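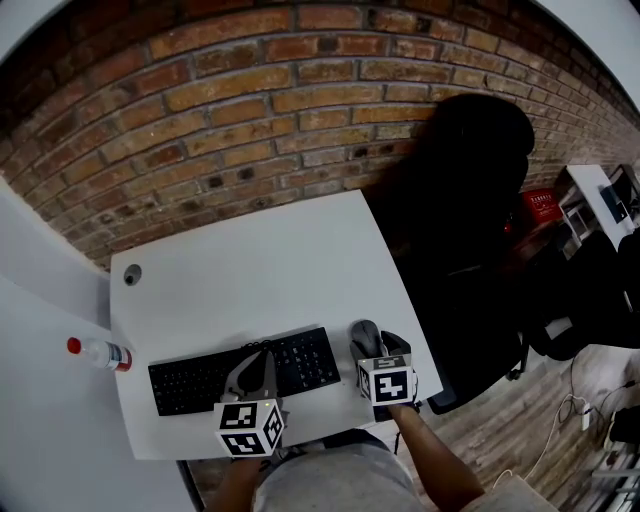
A reader in Kulon wrote to us in February and wanted to know why the grown-ups on her street had painted the road, and whether she was allowed to help. Her letter went on: "There used to be parked cars there and now there are benches and a giant yellow snake you can hop along. My neighbor says it's only for the summer. Who decides a thing like that?"

What a great question! It goes straight to one of the most exciting things about towns and cities, and it has a funny long name: tactical urbanism. Let's take it apart.

Urbanism means everything to do with how towns and cities work. Where do the houses go? Where do people walk? Where can you sit down if your legs are tired? Tactical means using small, clever moves to get to something bigger. Put the two words together and you get small, clever moves that change a town.

Who usually decides what a street looks like?

Most of the time, it's the city government. A city has planners, who think about where roads, schools and parks should go. It has engineers, who work out how wide the road should be and where the rainwater will run when there's a storm (water has to go somewhere!). Then there are elected leaders, who vote on how to spend the city's money.

All of this takes a long time. Drawing up plans for one new square can take years, and the building takes even longer. Stone and concrete cost a lot, and once they are in the ground it's very hard to say, "Oops, we'd like the bench over there instead."

So some neighborhoods try things out first. They use paint, plant pots, old tires, straw bales and chairs from people's kitchens. If the idea is good, the city can build it properly later. If it's a flop, you pick up the chairs and go home – and you've still learned something.

The snake on Skiverero Street

Skiverero Street is a short street in Kulon with an elementary school at one end and a bakery at the other. For years it was full of parked cars. Kids walking to school had to squeeze past in single file, and there was no place to stop and talk.

The families there asked the city if they could borrow 17 parking spaces for one summer. Just borrow them! The city said yes, as long as fire trucks could still get through. Everybody met at eight in the morning with brooms, because you can't paint a dusty road, and by suppertime there was a bright yellow snake all the way from the bakery to the school gate.

The snake is divided into 100 squares. You can hop them, count them, or race a friend along them. There's a number in every square except the last one, which has the tongue in it.

Then came the benches. They were made from pallets, the flat wooden platforms that heavy goods are stacked on in trucks. Two pallets make a seat and a third one makes the back. You have to sand them really, really well, or somebody is going to get a splinter in an awkward place!

The market under the bridge

Let's hop over to Stavden, a port town with a big highway bridge running right over the middle of it. Under the bridge it was dark and empty, and people hurried through with their collars up. But it had one wonderful thing that no other place in town had. It had a roof!

When the fish factory closed and lots of people lost their jobs, some of them began selling soup and secondhand clothes under the bridge. At first there were only four tables. By the next spring there were 20, and someone had strung up lights between the pillars. It never rained on the soup.

Was it allowed? That's a tricky one. To begin with, it wasn't. The town had a rule that you couldn't sell things there without a permit, which is a piece of paper that gives you permission. The sellers and the town argued about it for months. In the end the town made a new, cheaper permit just for the bridge, and it put in water taps and toilets. So the sellers changed the place, and after that they changed the rule too.

A garden on loan

The third place is called Bognár Yard. It's an empty lot where a warehouse used to stand, and one day there will be apartments on it. The owner wasn't ready to start building, so the neighbors asked whether they could grow vegetables there while it sat waiting.

But the soil in an old warehouse lot can be dirty in a bad way, with oil or metals in it that you don't want in your carrots. The gardeners planted everything in big crates filled with clean soil. Crates have another big advantage: they can move! When the builders come, the whole garden can be lifted onto trucks and driven off to another empty lot, beans and all.

There are 100 crates now. The pumpkins have escaped from theirs and are climbing the fence.

Doesn't everyone like these ideas?

No, and it's important to know that. If you need a car because walking is hard for you, losing a parking space is a real problem. If you live right above a new sitting spot, you may hear people chatting when you'd like to be asleep. On Skiverero Street, two of the spaces were given back for drivers with disabilities after somebody pointed out that they'd been forgotten. That was a good fix, and it only took a bucket of gray paint.

People also argue about fairness. Some say the city should look after every neighborhood, and that families shouldn't have to build their own benches. What do you think? You can agree with part of that and still like the snake.

Be a street detective

You can try this on your own street with a grown-up. Take a notebook and find a safe place to stand on the sidewalk for ten minutes.

Where do people slow down? Where do they rush?
Is there anywhere to sit? Is it in the shade?
Could you get past with a stroller or a wheelchair?
Where do people cross the road, and is it the place where they're supposed to?
What's the most boring corner you can find?

Now draw that boring corner the way you'd like it to be. Use only things that could be carried there and carried away again. Please don't paint the real road without permission – roads belong to everybody, and drivers need to be able to understand the markings.

And to our reader in Kulon: yes, you can help! The snake gets a fresh coat of yellow every June, and small brushes are needed for the eyes.

Words to know

Neighborhood: the streets and buildings around your home.
Permit: a paper that says you're allowed to do something.
Planner: a person whose job is to think about how a town should grow.
Temporary: only for a while.
Vacant lot: a piece of land with nothing built on it.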